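Thursday, sim bench, tool-use set (Nirnen)
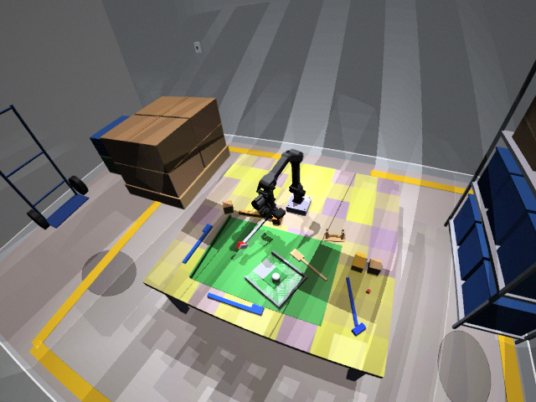 Red-tipped tool over the green mat, ball in the square frame. Randomized table colors on.

Picked up where Theresia left off. The task is still "push the ball to the gray patch" with the thin tool already in the gripper. Everything else on the table is clutter and should not be touched: the mallets, the blue bar, the blocks, the little rack, the red cube.

Count at start of day was 1046 kept episodes. Ran teleop from 9:30 until lunch and again after 2. Added 69, threw out 4. Three of those were me bumping the raised edge of the frame on the way down and then fishing around for the ball. The other one was a logging drop, joint states stopped partway through while the video kept going. Clem has the file.

Things to remember:

Approach from above and come down outside the edge of the ball. If I come in low from the left the tool shaft hits the frame and the wrist twists to make up for it. The policy has already learned that twist from the older episodes and I don't want to feed it more.

Shadows. The arm's shadow moves a lot with the light setting. Theresia thinks the last Turnular checkpoint was partly following the shadow of the tool instead of the tool. Plausible. I set the light direction to change on every reset, before it was every tenth reset. Costs a second or so per reset, fine.

Table texture. The patchwork one is ugly but keep it in the mix. The plain gray table was in far too many of the first batches. Need to check the share again once the new ones are merged.

Clutter poses are still sampled too politely, things hardly ever end up close to the frame. Clem wants the wooden mallet to land right against it in some fraction of the episodes so the arm has to go around. I said yes but not in the same split. New split name is Kan, so nobody mixes them up with this one.

Speed: my episodes run longer than Theresia's, mostly the last bit where I slow down next to the patch. Tried not to stop dead before contact. Pauses get learned as pauses. The trim script cuts idle time at the start and end but leaves the middle alone, and I would like to keep it that way.

Afternoon: relabeled 269 of the old episodes with the new success check (ball center inside the patch for a full second). Mostly agreed with the old labels. The ones that flipped were balls that rolled through and out the other side. Old check counted those as good. They are marked fail now, not deleted, could be useful later.

Gevico export still writes the gripper opening in the wrong units. Worked around it in the loader, see the comment there. Don't fix it twice.

Next: merge, rerun the texture count, start a training run overnight if the queue is free. Ask Theresia which seed she used for the August run.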